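Kekeli Dankwa谈《Rerum》：大乐队总谱的配器与出版

2019年8月13日

《Rerum》是作曲家Kekeli Dankwa为大乐队写的中速摇摆曲，总谱与分谱由Gbeho出版社发行，首演于2月，演奏者为Kusholm青年爵士乐团。访谈围绕记谱、声部安排和排练展开。

作品标记速度为每分钟90拍。Dankwa说，初稿比这快，铜管组在B段的切分音发不清楚，“十六分音符的弱起一旦含糊，整个和声节奏就往前跑。”他把速度降下来，同时删去第二、第三小号的加倍，只留首席小号与中音萨克斯同度。

曲式为三十二小节AABA，前有16小节引子，由低音提琴和上低音萨克斯奏持续音。引子不设鼓组，只在最后两小节写入踩镲。
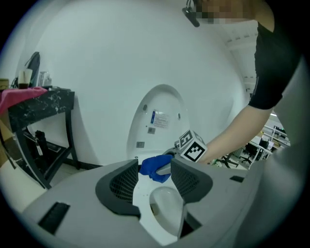

关于萨克斯组，他采用降二密集排列，旋律在首席中音，第二声部移低八度交给上低音。“这种写法在中音区最稳。旋律超过高音谱表第五线，我就改成开放排列，否则内声部会发紧。”和弦标记统一使用三角符号表示大七和弦，减少分谱上的字符宽度。

首演指挥Comfort Nutsugah要求在C段加3小节的鼓独奏。Dankwa起初不同意，理由是奇数小节打乱乐句对称，后来保留为可选段落，以括号和虚线小节线标出。Nutsugah的意见是：“学生乐手需要一个换气的位置，长号组尤其如此。”
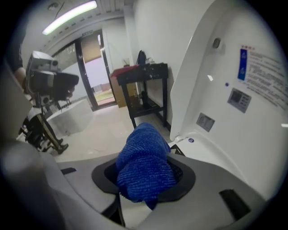 分谱校对由Araba Adjei完成，共查出20处错误，多数是移调后的临时记号遗漏。长号第四声部原写到低音降B以下，现改高八度，没有低音长号的乐团也可以演奏。钢琴谱只写和弦与节奏提示，A段重复时的左手声部写全。

谈到电子版，Dankwa说出版社提供PDF总谱和分谱，制谱源文件单独授权。“乐团换编制很常见，缺一把次中音就要改谱。有源文件，改动半小时能做完。”

他目前在写《Boluveo》，六件管乐加节奏组，调性未定，引子部分已交Mohammed-Awal Adjei试奏，弱音器的型号还要再商量。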